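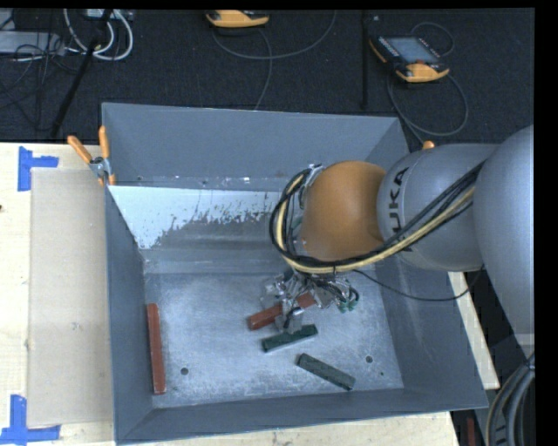

Ticket 428 — Kit de vaciado de cajones Sarnico, versión 2
Abierto por: Birthe Hauksdóttir (Ondberg)
Asignado a: Savvas Psarras
Estado: en espera del cliente
El kit rechaza agarres válidos cuando las piezas quedan en diagonal. El error es «sin candidato» y salta tras 7 segundos de búsqueda. Lo vemos con el KUKA y el cajón metálico gris, con los bloques rojos y verdes repartidos por el fondo. El panel inclinado tiene una zona muy clara y el fondo está rayado; sospechamos que la segmentación los toma por piezas.

2026-06-13, Savvas Psarras
Revisado el registro. Dos de los candidatos descartados caen sobre el panel, fuera del fondo útil. Por favor, recortad la región de trabajo al fondo del cajón y repetid con la misma exposición.

Birthe Hauksdóttir
Región recortada. El error sale menos, pero sigue con el bloque pegado a la pared izquierda.

Savvas Psarras
Eso es el margen de colisión — viene demasiado alto de fábrica. Bajadlo un paso y adjuntad el registro nuevo. Lo paso también a Kosmas Vasilakis.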